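Plasance Community Service Club
Pre-Work Safety Checklist, Lumach Street Playground
October visit
Checked by: Romana Kubíček

1. Swing set frame
Pass. Bolts tight on all four legs. Surface rust on the north crossbar, sand and repaint.

2. Swing chains and seats
Fail, two seats. S-hooks on the toddler side are open wide enough to slip a coin through. Seats taken down and locked in the shed. Order closed hooks from Qaisi before they go back up.

3. Ground cover under swings
Fail. Depth is under six inches in the landing area. We need some 900 pounds of wood mulch to bring it level. The limit on the club trailer is 2000 pounds, so one trip will do.

4. Slide
Pass. No cracks. The bottom edge is a bit rough, tape it off if kids are around during the work.

5. Border timbers
Needs attention. Three spikes standing proud along the parking lot side. Drive them down or pull them. Same comment as last spring.

6. Shrubs and low branches
Needs attention. The branch over the bench is at eye height. Only adults on the loppers.

7. Ladders and power tools
Pass with comment. Extension cord no. 3 has a nick near the plug and is tagged out. The Plullik trimmer is fine but the guard has to stay on. It was off when I opened the case.

8. First aid kit
Needs attention. Eye wash is expired. Gloves are down to one pair, size small.

9. Water and shade
Pass. Spigot by the restroom works. Bring the canopy anyway. 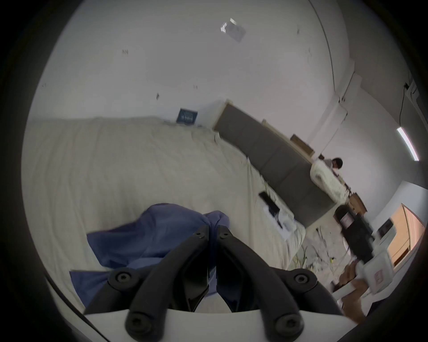 10. Parking and traffic
Pass. Cones at both ends of the drive. Drop off mulch before 8 a.m. so the trailer is gone when people arrive.

11. Sign-in sheets and waivers
Not checked. The sheets were not in the box. Anyone under 16 needs a parent's signature before picking up a tool.

12. Emergency contact and address posted
Fail. The card on the shed still has the old street number. Correct address is 3088 Lumach Street. Print two, one for the shed and one for the first aid kit.

Repairs approved so far: $368, covers hooks, spikes and eye wash. Mulch is separate.

Items 2, 3 and 12 must be closed before work starts. Recheck the swings after the new hooks are on, with weight on each seat.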